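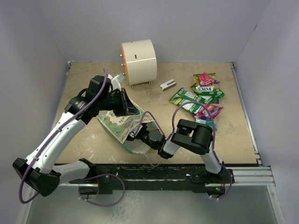 *Figure 12. Printed paper gift bag on a tan tabletop.*

## Section 4: Packing a Grisemwood lamp as a gift

The retail box says "gift ready." Treat that as a hope. The lid pops open when the box is tipped, so plan on using a bag.

1. Switch the lamp off and unplug it. Wait 12 minutes before touching the shade ring.
2. Turn the neck 90 degrees until it clicks. If you don't hear a click, go back to Section 2. Forcing it strips the collar.
3. Coil the cord by hand. The Velcro tie in the box is too short for a neat coil, whatever the quick-start card claims, so use string.
4. Wrap the shade in tissue. Two sheets will do.
5. Lower the lamp into the bag base first.
6. Put the spare fuse in last, in its own envelope.

> **Note:** The lamp weighs 900 grams without its base plate. Bag makers rate their handles generously. Lift from underneath until you have reason to trust yours.

> **Caution:** Do not pack the lamp with the bulb fitted. The Skindesau sleeve is sold as shockproof. Maja Pawlak tested a batch in September and we no longer recommend it.

### If the lamp won't stand upright

Check that the base plate is screwed down flush. A folded towel in the bottom of the bag helps with the 63 model. The card insert sold for this purpose does very little, and we'd skip it.

For missing fuses, write to Lena Tokarz at the parts desk and give the number stamped under the base.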